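最后更新：2019年12月12日，星期四

桌面理线小课“Plodach”下个月开课，Fultinlow把自己的桌子先搬出来给大家练手

（Mirkivdale讯）先自我介绍一下，我是Branislav Jurčo，在Fultinlow管课程，平时也管仓库的钥匙、茶水间的糖和所有寄到前台没人认领的包裹。按规矩，新闻稿应该由Eduard Jireš来写，他是我们这儿正经做对外联络的，可他看了我给他的提纲以后说，你讲话比写稿有意思，干脆你自己讲，我来改错别字。所以各位编辑朋友，接下来您读到的就是我讲的话，要引用请随便引用，要删也请随便删，别把我们的地址删掉就行。

事情是这样的：我们要开一门专门教人收拾桌面电线的课，名字叫Plodach，在我们Mirkivdale的工作间里上，一次90分钟，每场六个人，学费600克朗，材料都算在里面了。学完您可以把当天练习用的扎带、线夹和标签带回家，插排也可以带走！这一点Eduard让我写在最前面，我写着写着就写到这里来了，对不起，Eduard。

为什么要教人理电线呢？我们做家庭收纳课已经有好些年了，衣柜、厨房抽屉、玄关的鞋、孩子的画，什么都教过。每次课后我们会发一张小纸条，请大家写“家里还有哪里让你头疼”。从八月到现在收回来大约200张纸条，我拿回家一张一张摊在餐桌上看，看得眼睛都花了。写厨房的当然多，写储藏室的也多，可是写桌子底下那团线的人多得让我吃了一惊。有位女士写得特别长，正面写满了翻到背面，说她每次吸地都要先蹲下来把线捧起来，像捧一窝猫，吸完再放下去，放下去以后那团线又比原来大了一点。我把这张念给同事听，大家都笑了，笑完又都不说话了，因为我们自己办公室的桌子底下也是那个样子。

于是我们就从自己的桌子开始练。我得承认头几次挺狼狈的。我们买了很漂亮的理线盒，木纹盖子，摆上去好看极了，可是插头一多盖子就盖不上，要拔一个充电器还得先把整个盒子抱出来。后来又试过把所有线缠在一起，用那种螺旋的套管一包，远看像一条粗粗的尾巴，整整齐齐，可第二天Eduard要换一根显示器的线，拆了一个上午，拆完他把套管放在我的键盘上，一句话也没留。再后来我们慢慢想明白了，桌上的线能不能收好，大半要看插排放在哪里、长什么样子，扎带和盒子都是后面的事。

所以现在这门课，上来先不发扎带，先讲插排。我个人最喜欢的是那种白色的三孔长条款，每个插口旁边跟着一颗自己的小开关，端头上还有一颗方方的开关。这种插排好在哪里呢，您往桌上一放就明白了：哪个插口归台灯，哪个插口归电脑，哪个留给临时充电的东西，位置一旦定下来，手就会自己记住。我们家那条，靠近我的一口永远是台灯，我太太给手机充电从来不敢占，占了我会念叨一晚上（她说的，我不觉得我有那么啰嗦）。
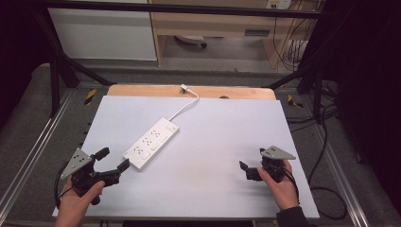 定好了插口，再来说插排自己的那根线。我见过太多人把桌面弄得干干净净，偏偏让插排的尾线大摇大摆地横在中间，杯子一放就歪。我们的建议是让它沿着桌子的远端走，先把插排摆在您坐下来手能自然碰到的地方，再让尾线往后绕一个松松的弯，千万别拉直！线一拉直，插头那头就吃力，时间长了接口会松。弯也不用弯得很讲究，能躺平就好。如果您的桌板上带一个穿线孔，那就更省心了，让要下去的线集中从那里下去，没有穿线孔的话就沿着桌沿夹两个线夹，效果差一点点，但也够用。

说到穿线孔，我要替Kolář家具行说两句好话。他们是我们这条街上做桌子的老邻居，这次借了几张桌子给我们当教具，浅色木面，圆角，摸上去很舒服。课上有一小段就是专门讲桌子的：买桌子的时候看什么，孔开在哪一侧，您是左手拿鼠标还是右手拿鼠标，椅子拉出来会不会压到线。Kolář的师傅还答应每个月过来坐一次，谁家的桌子想补开一个孔，可以带着尺寸和照片来问他，问是不收钱的，真要开孔就另外跟他约时间。我问他能不能当场开，他看了看我们的地毯，摇摇头。

下面讲讲90分钟里到底做些什么，我尽量讲得像人话。

一开始是“全部拿下来”。每位学员面前有一张桌子，桌上已经由我们提前弄乱了，有台灯线、充电线、音箱线，还有几根谁也说不清是干什么的线（这几根是我从自己家抽屉里带来的，放心，绝对正宗）。大家先关掉开关，拔掉插头，把所有线从桌上请下来，平铺在旁边。这一步看起来很傻，可是特别解气，试讲那天有一位先生做到这里就说他想回家了，想马上回去把家里的也拔了。我们好不容易才把他留下来，告诉他后面还有。

接着是认线。每根线两头各贴一张小标签，插头那头一张，设备那头一张，写什么都行，写“灯”写“箱”写“妈妈的”都可以，关键是您自己半年以后趴在桌子底下打着手电的时候看得懂。我以前贪快只贴一头，后来为这个吃过苦头，把家里的路由器拔了，当时我女儿正在上网交作业，这件事她到现在还会在有客人的时候提起来。标签请贴在离插头一掌远的地方，太近了手一捏就掉，太远了又找不到。

认完线以后，才轮到摆插排。我们会让学员坐下来，闭上眼睛伸手，手落在哪里就在哪里做一个记号，然后把插排放在记号附近。有人觉得斜着放顺手，那就斜着放，没有人规定插排一定要跟桌边平行的！Eduard就不同意我这句话，他喜欢什么都对齐，他的桌子连铅笔都是平行的。我们为了这个争了整整一顿午饭，最后的决定是课上两种都教，学员自己选。我私底下觉得斜着的人会多一些，等开课以后我会去数，到时候再跟各位报告。

然后一根一根接回去。接一根，理一根，理顺了再接下一根，多出来的长度折成手掌大小的一束，用可以反复撕开的那种带子松松地捆一下。这里我要啰嗦一句，请不要把线绕成很紧很紧的小圈，更不要在通电的时候把长长的一卷线塞进密不透风的盒子里，容易发热。大功率的东西，像电暖器、电水壶之类，请直接插墙上的插座，别跟台灯电脑挤一条插排，也别一条插排后面再接一条插排。具体能带多少负载，请看您手里那条插排上的标识，每个型号都不一样，我不能在这里替它们打包票。这些话课上会讲，课后发的单子上也有，冰箱门上贴一份最好。

最后剩下的时间是“问什么都行”。试讲的时候，我们原本给这一段留的时间很短，结果大家把自己家的照片一张张翻出来给我看，从书桌问到床头柜，从床头柜问到电视柜后面那个谁也不敢看的角落，问到Mirkivdale的街灯都亮了还有人站着不走。所以正式版里我把前面的讲解砍掉了一大截，把时间让给提问。反正我讲得再多，也比不上您拿着自己家的照片问一句“这个怎么办”。

有朋友可能要问，这么简单的事，值得专门来上一次课吗？我当初也这么想过，老实讲还跟同事吵过，我说这种东西发一张单子就行了。后来我们真的发过单子，印得很漂亮，折成三折，我在咖啡馆的桌上放了一摞，过了几天再去看，一摞还在，上面多了个杯子印。单子嘛，大家拿回去往包里一塞就忘了，可是亲手拔过一遍插过一遍的东西不会忘。试讲的学员里，有一位阿姨回去以后给我们寄了张明信片，上面说她把自家缝纫机那张桌子收拾好了，接着又去收拾了邻居的，邻居送了她一罐酸黄瓜。我把明信片贴在茶水间了，来上课的朋友可以去看。

再讲几件实际的事，免得大家打电话来问我（打来也欢迎，但我常常在仓库里听不见）。

上课的地方就在Fultinlow一楼的工作间，从院子那个门进来，门铃按一下就好，多按几下它会卡住。院子里能停自行车，汽车请停在教堂后面。工作间铺了地毯，下雪天我们会在门口准备拖鞋，怕冷的朋友可以自己带厚袜子。因为有一段要蹲下去看桌子底下，建议穿方便活动的裤子，膝盖不好的朋友提前跟我说一声，我给您安排高一点的桌子，您坐着就能做完全部内容，一点也不少学。

需要带的东西很少：家里那张桌子的照片，正面一张，底下一张，底下那张请开灯拍！再量一下桌子到墙上插座的距离，写在纸上带来，挑插排的时候要用。我们备了几种不同线长的，您照着自己量的数来挑就好。距离没量也没关系，可以来了以后打电话回家请人量，试讲那天就有两位是这样做的，其中一位的儿子量完以后报了一个数，大家都觉得不可能，后来发现他拿的是英寸那一面。

孩子能不能来？十二岁以上，有大人陪着，可以的，两个人共用一张桌子，只收一份学费。再小一点的孩子我们暂时没法接待，练习里毕竟要碰插头插排，虽然练习的时候这些都不通电，我还是想小心一点。倒是有家长问我们能不能专门给中学生开一场书桌课，我觉得这个主意好极了，正在跟学校谈，谈成了我再写一篇（Eduard说下一篇他来写，我们走着瞧）。

报名可以到前台填表，也可以给我们写信，写信的话请注明想上白天的还是晚上的。已经上过我们收纳课的老学员不用再填资料，报个名字就行。临时来不了，请提前一天告诉我们，名额可以换到后面的场次，也可以转给朋友。单位想包场的话，我们可以带着工具到您的办公室去，拿你们自己的桌子上课，这个价格另外商量，要看桌子底下的情况严重到什么程度，哈哈，开个玩笑，主要是看人数和路程。

Eduard让我在这里放一段他的话，他说新闻稿里一定要有一段引语，不然编辑没法用。好的，这是Eduard Jireš本人的话：“我们收拾过很多人家的衣柜，可每天坐在前面时间最长的还是那张桌子。我自己上完这门课以后，找充电线的时间少了很多，跟Branislav为插排吵架的时间多了一些。欢迎记者朋友来旁听，我们给您留位子，也给您留一张乱桌子。”

旁听的记者朋友请提前联系Eduard，拍照没问题，拍学员请先问过本人。想采访Kolář的师傅，最好赶在他中午吃饭以前，他下午要送货。要是您想自己动手试一遍，那当然更好，我保证给您那张桌子上的线是我亲自弄乱的，质量过硬。

关于Fultinlow：我们是Mirkivdale的一家小型家居收纳工作室，开课、上门整理，也帮人搬家前后拆箱归位。一楼是工作间，二楼是办公室和一间小图书室，图书室的书可以借，借走请在本子上写一下名字。Plodach是我们这个冬天的新课，媒体联络请找Eduard Jireš，课程上的问题请找我，Branislav Jurčo，前台会告诉您我在仓库的哪一排架子后面。

近期相关

厨房抽屉课新增晚间场次
玄关换季：冬靴放哪里，雨伞挂哪里
Kolář家具行旧桌翻新开放日
二楼图书室新书与归还提醒
搬家拆箱服务冬季排期
学员来信：我把储藏室的门终于关上了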